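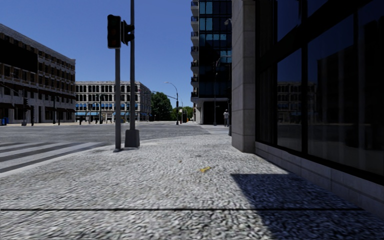 Figure 15. Sidewalk start point in the Retamal simulator, facing the intersection.

Setting up the open day demo

1. Load route 44 and let your guests have a good look around before anything moves.
2. Check that the crosswalk on the left shows up in the viewer.
3. Hand over the controller and press Start, nice and gently!

Note: Visitors love to chat at this point, so please take your time.

Caution: Keep the speed dial at its lowest setting near the person by the glass tower.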